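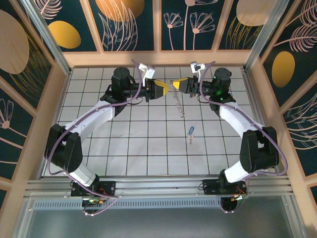

## Ticket 272: spare parts and budget for the two-arm cell

**Opened:** October 2019
**Status:** waiting on quote

Hi Helju, me again! I know you wanted a simple yes or no on the spares order, but I've gone through the cell and I think we should split it.

**Cables.** I'd put these first. The purple ones loop out past the elbows and hang down below the rail, and I keep catching my sleeve on them. Senard wants $20 each for a shorter set. Can we get four, plus a bag of clips?

**Yellow fingers.** Keyring work is hard on them (the key with the blue tag and that thin chain especially), so I'd like a full spare set for both grippers. Stankevičius quoted 11 days in September. I've asked if that still holds, no reply yet.

**Third arm.** Aurelia asked whether we could squeeze one in. I'd say no for this year. Both bases sit on the front rail and the grippers already meet in the middle, so we'd be paying for a bigger cell too, and Brimbridge won't even price that without a site visit.

**Money.** We have roughly $1,000 left on the Terholm line. Cables and fingers fit in that, a spare shoulder motor doesn't.

*Update:* Aurelia is fine with dropping the third arm, but she still wants a motor price for next year's plan. I've sent the request over. Helju, could you okay the cables today so I can get them ordered? The fingers can wait for the quote.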